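트로비아(Trovia) 지원사업 중간 보고
과제명: 마찰라(Machala) 방언 음성 기록 정리 및 공개
보고 대상 기간: 지원 2차 구간, 3월 말까지

1. 들어가며

지난 보고서의 마지막 문장은 "다음 구간에는 본격적인 전사 작업에 착수할 예정"이었습니다. 착수는 했습니다. 다만 '본격적'이라는 말의 뜻에 대해서는 저희와 녹음테이프 사이에 견해차가 있었고, 이번 보고서의 상당 부분은 그 견해차에 관한 내용입니다.

잘 아시겠지만 다시 적습니다. 이 과제는 프란데츠카(Prandetska) 골짜기 일대에서 녹음된 마찰라 방언 구술 자료를 디지털로 옮기고, 받아 적고, 표준어 대역을 붙여 누구나 들을 수 있게 내놓는 일입니다. 원자료는 카세트테이프 58개입니다. 지원 신청서에는 "보존 상태 양호"라고 썼는데, 그 문장은 상자 겉면에 붙은 쪽지를 보고 쓴 것이었습니다. 쪽지의 보존 상태는 지금도 양호합니다.

2. 디지털 변환

테이프 58개의 변환은 모두 끝났습니다. 이 항목만 놓고 보면 저희는 훌륭한 수행기관입니다.

그중 4개는 앞뒤 면이 바뀐 채 라벨이 붙어 있었고, 재생 속도를 다시 맞춰야 하는 것도 섞여 있었습니다. 속도가 어긋난 테이프에서는 모든 화자가 몹시 급한 용무가 있는 사람처럼 말합니다. 처음에는 이것을 골짜기 북쪽 말씨의 특징으로 분류할 뻔했습니다. 내부 회의록에 "북부 화자의 빠른 발화 속도"라는 항목이 한 주 동안 실제로 존재했으며, 지금은 지웠습니다. 회의록 이전 판은 요청하시면 드리겠지만 요청하지 않으시면 감사하겠습니다.

속도 보정은 녹음에 우연히 함께 들어간 교회 종소리를 기준으로 했습니다. 종의 음높이는 사람 목소리보다 거짓말을 덜 합니다. 종소리가 없는 테이프는 전원 잡음을 기준으로 삼았고, 그것도 없으면 같은 화자의 다른 녹음과 대조했습니다. 보정값은 파일마다 따로 적어 원본 변환본과 같이 보관합니다. 나중에 저희 판단이 틀렸다고 생각하는 분은 처음부터 다시 하실 수 있습니다.

파일 이름은 지난 구간에 정한 규칙을 그대로 씁니다. 마을, 화자 번호, 테이프 번호, 면 순서입니다. 규칙을 바꾸자는 의견이 두 차례 나왔고 두 차례 다 점심시간 전에 철회되었습니다.

3. 전사

계획 대비 늦었습니다. 에둘러 쓸 방법을 찾아보았으나 지난 보고서에서 다 써 버렸습니다.

늦어진 첫 번째 이유는 표기법입니다. 마찰라 방언에는 표준어에 없는 모음이 하나 있고, 이것을 적는 방법은 연구자마다 다릅니다. 저희는 신청서에서 코버드소프(Covudthorpe) 표기안을 따르겠다고 했습니다. 이 안은 논문 안에서는 무척 깔끔합니다. 그런데 실제 할머니들의 발화에 적용하면 같은 단어가 한 문장 안에서 세 가지로 적힙니다. 할머니들은 그 단어를 똑같이 발음하고 계십니다. 결국 기본 표기는 코버드소프 안을 유지하되, 문제의 모음만 단일 기호로 통일하고 변이는 주석 층에 따로 적기로 했습니다. 이 결정에 2주가 들었습니다. 결정문은 한 줄입니다.

두 번째 이유는 겹쳐 말하기입니다. 원래 녹음자는 화자를 한 분씩 조용한 방에 모실 생각이었던 듯합니다. 실제로는 이웃이 들어오고, 이웃의 동서가 들어오고, 누군가 커피를 끓이고, 그때부터 전원이 동시에 말합니다. 방언 연구자에게는 더없이 귀한 자료이고 전사자에게는 그렇지 않습니다. 가장 심한 대목은 양배추 절임에 돌을 얹는 시점을 두고 벌어진 논쟁인데, 목소리를 구분하느라 같은 구간을 열 번 넘게 돌려 들었습니다. 결론은 나지 않았습니다. 논쟁도 그렇고 일부 발화의 화자 구분도 그렇습니다. 구분이 되지 않는 발화는 '화자 미상'으로 두고 억지로 배정하지 않습니다.

세 번째 이유는 저희가 처음에 전사자 한 명이 하루에 할 수 있는 분량을 과하게 잡은 것입니다. 신청서를 쓰던 당시의 저희는 쉬지도 않고 귀가 아프지도 않은 사람들을 상상했습니다. 현재는 오전에 새 구간을 받아 적고 오후에는 다른 사람의 전사를 검토하는 식으로 돌아가고 있으며, 속도는 줄었지만 다시 고치는 일이 눈에 띄게 덜합니다. 매주 목요일에는 들리지 않는 대목만 모아서 같이 듣습니다. 혼자 들을 때는 날씨 이야기였던 것이 여럿이 들으면 욕설로 밝혀지는 경우가 있습니다.

4. 어휘 카드

테이프에 딸려 온 종이 어휘 카드는 400장입니다. 손글씨이고, 한 장에 표제어 하나와 뜻풀이, 가끔은 예문이 있습니다. 예문에는 작성자의 개인적인 견해가 적잖이 스며 있습니다. '게으르다'에 해당하는 표제어의 예문은 특정 마을을 통째로 겨냥하고 있어서, 공개본에 마을 이름을 남길지를 놓고 아직 정하지 못했습니다. 그 마을에는 저희 화자도 살고 계십니다. 트로비아 측의 의견을 구합니다.

카드는 스캔을 마쳤고 입력은 진행 중입니다. 표제어는 녹음에서 실제로 쓰인 대목과 연결하려고 하는데, 카드에만 있고 녹음에는 한 번도 나오지 않는 말이 생각보다 많습니다. 농기구 이름이 대표적입니다. 농기구를 쓰던 분들은 녹음에서 농기구 이야기를 하지 않고 손주 이야기를 하셨습니다. 카드에만 있는 말은 빼지 않고 '녹음 미확인'이라는 표시를 달아 싣습니다.

5. 보관과 운반

신청서의 예산표에는 '보관용품' 항목이 있습니다. 금액이 작아서 심사 때 질문을 받지 않았던 항목인데, 이번 구간에 와서야 제대로 쓰기 시작했습니다. 자기테이프는 습기와 열을 싫어하고 종이 카드는 습기와 고무줄을 싫어합니다. 카드 묶음에 감겨 있던 고무줄은 대부분 제 형태를 잃었고, 떼어 내는 데에 치과용 도구에 가까운 것이 쓰였습니다. 산성 종이 상자는 장기 보관에 맞지 않으므로 중성지 보관함으로 차례차례 바꾸고 있습니다. 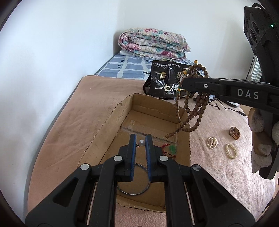
침대 위에 놓인 뚜껑 없는 골판지 상자. 위쪽 가장자리가 뜯겨 있고, 안쪽에 투명 포장 테이프가 보인다.

중성지 보관함은 주문한 물량의 절반이 도착했습니다. 나머지 절반은 공급처의 표현을 빌리면 "움직이고 있다"고 합니다. 방향은 알려 주지 않았습니다. 도착분에는 디지털 변환이 끝난 테이프부터 넣었고, 각 보관함 겉면에는 내용 목록을 연필로 적었습니다. 볼펜은 번지고, 인쇄 라벨은 떨어집니다. 떨어진 라벨은 대개 다른 상자에 붙은 채 발견됩니다. 위의 '앞뒤 면이 바뀐' 테이프들을 보면서 라벨이라는 것 자체에 대한 신뢰를 많이 잃었습니다.

원자료의 최종 보관처는 프란데츠카 지역 도서관으로 협의 중입니다. 도서관 쪽에서는 환영한다는 뜻과 함께 방이 없다는 뜻을 같은 편지에 담아 보내왔습니다. 지하 서고를 제안받았으나 그 지하 서고는 봄마다 물이 들어온다고 동네에서 다들 알고 있는 곳이어서, 위층 열람실 안쪽 벽면에 서가를 놓는 안으로 다시 답을 보냈습니다. 서가 비용이 추가로 든다면 저희 예산의 여비 잔액에서 돌릴 수 있는지 문의드립니다. 여비가 남은 까닭은 다음 항목에 적습니다.

6. 현지 방문과 동의서

이번 구간에 계획했던 현지 방문 중 한 차례를 다음 구간으로 미루었습니다. 골짜기로 들어가는 버스가 겨울 시간표로 운행되는 동안에는 도착한 지 40분 만에 돌아가는 차를 타야 합니다. 마찰라 말에서 인사를 마치는 데에 걸리는 시간이 대략 그 정도입니다.

대신 동의서 작업을 우편과 전화로 진행했습니다. 화자 본인이나 유족에게 녹음 공개에 대한 동의를 다시 받는 일입니다. 반응은 대체로 호의적이었고, 거절도 있었습니다. 거절하신 댁의 자료는 변환은 하되 공개 목록에서 뺐고, 목록의 번호는 당겨 쓰지 않고 비워 두었습니다. 동의하면서 조건을 붙인 분도 계십니다. 어느 유족은 아버지가 이웃의 소에 관해 말씀하신 부분만은 빼 달라고 하셨습니다. 해당 부분을 들어 보니 충분히 이해가 갔고, 그대로 따랐습니다.

동의서 양식은 지난 구간에 트로비아에서 보내 주신 것을 썼습니다. 정확한 양식이지만 길이 때문에 첫 장만 서명되어 돌아오는 일이 잦았습니다. 요약문 한 장을 앞에 붙이고 서명란을 그 장에도 두면 좋겠습니다. 초안은 따로 보내 드립니다. 요약문을 방언으로 써 보자는 의견도 있었으나, 앞에서 말씀드린 모음 문제 때문에 일단 표준어로 합니다.

7. 공개 누리집

시험판이 내부에서 돌아가고 있습니다. 소리를 들으면서 전사와 대역을 나란히 볼 수 있고, 어휘 카드에서 해당 구간으로 바로 넘어갑니다. 검색은 됩니다. 문제의 모음이 들어간 단어를 검색하면 나와야 할 것이 다 나오고, 나오지 않아도 될 것도 얼마간 나옵니다. 일반 자판으로 그 모음을 입력할 방법이 없어서, 비슷한 글자를 넣으면 알아서 찾도록 해 둔 탓입니다. 당분간 이대로 두겠습니다. 못 찾는 것보다는 낫다고 보았습니다.

디자인에 대해서는 지난 점검 회의에서 "조금 더 생동감 있게" 해 달라는 말씀이 있었습니다. 배경색을 바꾸었습니다.

8. 예산

집행은 대체로 계획대로입니다. 전사 인건비가 계획보다 빨리 줄고 있고, 여비와 인쇄비가 남습니다. 인쇄비는 소책자 발간용인데, 소책자에 넣을 전사가 끝나지 않았으니 남는 것이 당연합니다. 항목별 표는 첨부 서식에 적었습니다. 재생 장비 수리비는 예산표에 없던 지출이어서 소모품에 넣었습니다. 카세트 재생기를 고칠 줄 아는 분을 찾는 일이 수리보다 오래 걸렸고, 그분은 수리비보다 부품값이 더 나왔다며 미안해하셨습니다. 영수증은 손으로 쓴 것입니다.

9. 다음 구간 계획

전사 검토를 마을 단위로 끝내고, 끝난 마을부터 공개합니다. 한꺼번에 내놓겠다는 신청서의 계획은 접으려고 합니다. 첫 번째 공개분은 동의서가 모두 갖추어진 골짜기 남쪽 자료입니다. 북쪽은 종소리를 한 번 더 확인한 뒤에 하겠습니다.

미룬 현지 방문은 버스가 봄 시간표로 바뀌면 갑니다. 방문 때는 화자 구분이 안 된 대목을 가져가서 가족들께 들려 드릴 생각입니다. 양배추 논쟁이 재개될 위험이 있으므로 녹음기도 가져갑니다.

트로비아에 요청드리는 사항을 모아 적습니다. 어휘 카드 예문의 마을 이름 처리에 대한 의견, 여비 잔액을 서가 비용으로 돌리는 건의 승인 여부, 동의서 요약문 초안에 대한 검토입니다. 서가 건은 도서관이 열람실 벽면을 다른 용도로 정하기 전에 답을 주시면 좋겠습니다. 들리는 말로는 화분이 들어올 예정이라고 합니다.

첨부: 항목별 집행표, 변환 목록, 동의서 요약문 초안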